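Wool, November

I stopped washing my sweaters after every wear last winter, and they look better for it. Most of them only need a night on a chair by an open window. When one does get washed, I use cold water in the sink and a spoonful of Losik wool soap, 11 minutes, no rubbing.

The water here in Estrella is hard, so I rinse twice. Then I roll the sweater in a towel and press it with my knees - wringing pulls the shoulders out of shape. 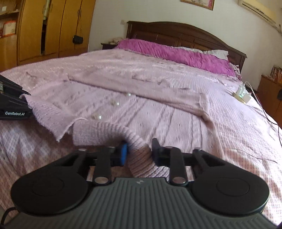
Cardigans go flat with the buttons done up, away from the radiator. The thick ones take until Saturday if I start on a weeknight. I fold them after that and never use hangers. Cedar blocks go in the drawer, and I sand those once a year when the smell fades.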